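지역균형 정책 연구사업 중간보고 (12월분)

팀장님, 안녕하세요. 지난번에 보고서가 너무 딱딱해서 두 번 읽어야 했다고 하셔서, 이번에는 제가 평소 말하는 대로 써 봤습니다. 형식이 좀 흐트러져도 너그럽게 봐 주세요! 표랑 정산 내역은 따로 올려 두었고, 여기에는 그동안 어디까지 왔고 무엇이 막혔는지만 적겠습니다.

먼저 큰 줄기부터요. 우리 과제가 원래 '중소도시 권한 이양이 실제 생활에 어떤 변화를 주는가'였잖아요. 시작할 때는 예산 권한 쪽만 보면 되겠다 싶었는데, 막상 도시에 내려가서 사람들을 만나 보니 다들 버스 얘기부터 꺼내십니다. 노선 하나 바꾸려면 시에서 도로, 도에서 또 중앙으로 서류가 올라갔다 내려오는데, 그 사이에 학생들은 졸업을 해 버린다고요. (이 말씀을 해 주신 분은 고등학교 선생님이셨는데 웃으면서 하셨지만 저는 별로 못 웃었습니다.) 그래서 교통 권한을 별도 장으로 뺐습니다. 처음 계획서에는 없던 장이라 미리 말씀드려요.

지금까지 조사한 도시는 3곳입니다. 계획은 5곳이었으니 2곳이 남았네요. 속도가 느리다고 보실 수도 있는데, 두 번째 도시에서 시의회 일정이 통째로 밀리는 바람에 의원 면담이 줄줄이 미뤄졌어요. 예산안 심사가 겹치면 의원실 전화 연결부터 어렵더라고요. 세 번째 도시는 반대로 너무 수월했습니다. 기획실에서 자료를 먼저 챙겨 주셨고, 면담도 오전 9시부터 저녁까지 쉬지 않고 잡아 주셔서 점심을 걸렀습니다.

주민 설문은 200부를 회수했습니다. 이건 목표를 채웠어요! 다만 연령대가 고르지 않습니다. 시장이랑 복지관 중심으로 돌았더니 어르신 응답이 확 몰렸고, 이십대 응답은 정말 귀합니다. 남은 도시에서는 대학 근처와 산업단지 출퇴근 버스 정류장에서 시간을 더 쓰려고 합니다. 설문지 문항도 하나 고쳤어요. '지방정부의 재량권 확대에 동의하십니까'라고 물었더니 다들 동의한다고만 하셔서 분석할 게 없었습니다. 이제는 '세금이 조금 오르더라도 우리 시가 직접 정하는 편이 낫습니까'로 묻습니다. 그랬더니 답이 갈리기 시작했고, 설문지 여백에 긴 글을 써 주시는 분들도 생겼습니다. 저는 이 여백 글이 제일 재미있습니다.

면담에서 나온 얘기도 조금 옮길게요. 세 도시 공무원분들이 비슷하게 하신 말씀이 공모사업에 지친다는 거였습니다. 중앙부처가 공모를 내면 작은 시들이 서로 경쟁해서 신청서를 쓰고, 떨어지면 그 몇 달이 그냥 사라지는 거죠. 한 과장님은 자기 부서가 정책을 만드는 곳인지 신청서를 만드는 곳인지 모르겠다고 하셨어요. 반면에 공모를 없애고 나눠 주는 방식으로 가면 정말 필요한 사업이 묻힌다는 반론도 있었고, 저는 이쪽 말씀에도 꽤 설득이 됐습니다. 보고서에는 양쪽을 다 싣고, 우리 입장은 마지막 도시까지 보고 나서 정하겠습니다.

의원님들 쪽은 온도가 조금 다릅니다. 권한이 내려오는 건 다들 환영하시는데, 그 권한을 시장이 갖느냐 의회가 갖느냐로 넘어가면 목소리가 커집니다. 같은 당 안에서도 의견이 다르셔서, 당적으로 묶어서 분석하려던 처음 틀은 버렸습니다. 대신 지역구가 구도심인지 신도시인지로 나눠 봤더니 훨씬 잘 읽혀요. 구도심 의원님들은 빈 점포와 병원 얘기를 하시고, 신도시 의원님들은 학교와 광역버스 얘기를 하십니다. 한 도시 안에서도 이렇게 다른데 '지방'이라고 한 덩어리로 부르는 게 맞나 싶어서, 서론을 다시 쓰는 중입니다.

일자리 장도 조금씩 살이 붙고 있습니다. 산업단지가 있는 도시에서는 국비로 기업을 유치하는 것까지는 되는데, 그 기업에서 일할 사람이 살 집과 탈 버스는 시 예산으로 해결해야 하는 구조가 반복됩니다. 통근버스를 시가 운영하려다가 운수업 규정에 걸려서 접은 사례도 들었어요. 이건 사례 상자로 따로 빼서 자세히 쓸 생각입니다.
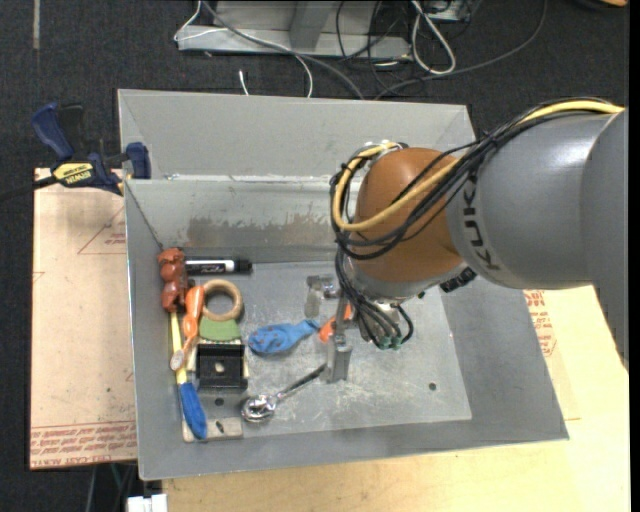
남은 2곳 조사를 마치기 전에 정책 제안을 먼저 내도 되나요?
전체 제안은 조사가 끝난 뒤에 내는 게 맞고, 교통 권한 부분만 먼저 짧은 메모로 낼 수 있습니다. 세 도시에서 나온 이야기가 거의 겹쳐서, 남은 곳에서 다른 답이 나오더라도 메모의 방향까지 뒤집힐 것 같지는 않습니다.

협력기관 쪽 소식입니다. 비교 사례는 Talavera 연구소와 같이 하고 있는데, 담당자인 Arnel Bañez 씨가 정말 꼼꼼합니다. 제가 보낸 초안에서 '자치'와 '분권'을 섞어 쓴 곳을 전부 찾아서 표시해 보내셨어요. 부끄러웠지만 덕분에 용어 정리표가 생겼고, 이제 모든 장에서 같은 뜻으로 씁니다. 시차 때문에 회의는 늘 밤 10시에 하는데, 저는 이 시간이 머리가 제일 잘 돌아가서 불만은 없습니다. Bañez 씨 쪽에서는 주민참여예산 사례를 정리해 주시기로 했고, 초고 절반은 벌써 받았습니다.

설문 입력과 코딩은 Lavix에 맡겼습니다. 첫 납품본에 도시 이름이 뒤바뀐 파일이 섞여 있어서 좀 놀랐는데요, 바로 고쳐서 다시 보내 왔고 추가 비용은 없었습니다. 그래도 앞으로는 원본 설문지와 하나하나 맞춰 보고 나서 검수 확인을 하겠습니다. 온라인 자료실은 Drolus가 만들고 있어요. 시의회 회의록을 주제어로 찾을 수 있게 하는 건데, 시험판을 써 보니 검색은 빠릅니다. 다만 오래된 회의록은 스캔본이라 글자 인식이 엉망입니다. '교부세'가 '고부세'로 나오고, 어떤 의원님은 성이 세 가지예요. 이 부분은 손으로 고칠 수밖에 없어서 학생 조교 시간을 조금 더 쓰고 싶습니다.

예산 얘기도 해야겠네요. 출장비는 계획보다 덜 썼습니다. 숙박을 줄이고 새벽 기차를 탄 덕인데, 남은 금액을 조교 인건비로 돌려도 되는지 여쭙니다. 항목 변경 신청서는 써 두었으니 괜찮다고만 해 주시면 바로 올리겠습니다. 인쇄비는 손대지 않았습니다. 요약본을 종이로 받고 싶다는 시의원분들이 생각보다 많으셔서 그대로 두는 게 좋겠어요.

걱정되는 것도 솔직하게 적습니다. 하나는 선거예요. 선거 분위기가 본격적으로 올라오면 공무원분들이 면담을 피하시고, 의원분들은 반대로 너무 길게 말씀하십니다. 그래서 네 번째 도시 일정을 최대한 앞으로 당겼습니다. 다른 하나는 도 단위 재정 자료입니다. 정보공개를 청구했는데 일부만 공개하겠다는 답이 왔고, 빠진 부분이 하필 우리가 제일 필요한 시군별 배분 기준이에요. 이의신청을 넣었고 아직 답을 기다리고 있습니다. 끝내 안 나오면 결산서를 거꾸로 더듬어서 추정해야 하는데, 그러면 재정 장이 많이 얇아집니다.

발표 쪽은 Ploltico 포럼에서 연락이 왔습니다. 중간 결과를 짧게 소개해 달라고 하셔서 교통 권한 부분만 들고 나가려고요. 발표 자료는 나가기 전에 팀장님께 먼저 보여 드리겠습니다. 제목을 '버스 한 대를 바꾸는 데 필요한 도장들'로 지었는데 너무 가벼우면 말씀해 주세요. (저는 마음에 듭니다!)

다음 보고 때까지 할 일은 네 번째 도시 면담 마무리, 용어 정리표 반영한 서론 재작성, 그리고 교통 메모 초안입니다. 다섯 번째 도시는 시청 협조 공문에 답이 오는 대로 날짜를 잡겠습니다. 팀장님께서 정해 주실 것은 출장비 항목 변경과 교통 메모를 먼저 내도 되는지, 이렇게 2건이에요. 전화가 편하시면 오후 4시 이후에 아무 때나 주세요. 오전에는 보통 회의록을 고치고 있어서 전화 소리를 잘 못 듣습니다.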